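Clondia rental, Prullwood unit. Move-in safety check, April 2025
Checked by Deepak Rajput

Walls and corners
1. Corners, ceiling line. Look for cracks, damp, old leaks. OK. Small stain in back bedroom, marked it on the plan.
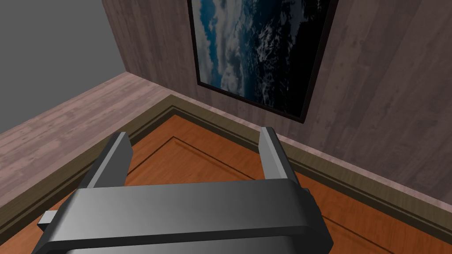
2. Smoke alarms. Both tested, one chirps. New battery needed before keys go out.
3. Tap water. 12 minutes after the heater kicked in, still lukewarm. Ask Cudenley for a service date.

Doors and cabinets
4. Open every cabinet door all the way, let go. Shouldnt swing back on your fingers. Hinges fine, one screw short in the hall.
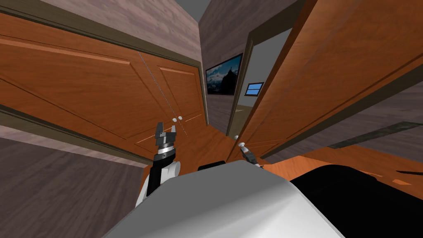
5. Child latches on anything under the sink. Missing. FAIL.
6. Knobs and pulls. Grip, turn, tug. Anything that spins gets glue or a new screw.
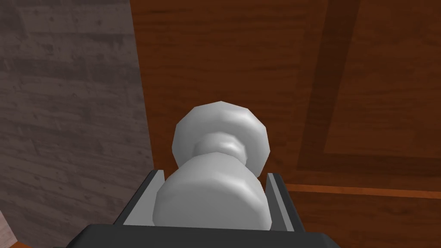

7. Window locks. Kitchen one sticks, needs oil.
8. Stair rail. Solid. Bottom tread creaks, not a hazzard.

Score 94 out of 100. Recheck in June.

Comments (2)

Sipho Chauke
Do the alarm first pls, tenant has a baby.

Bogdan
Got latches in the van. Will drop them off with the battery.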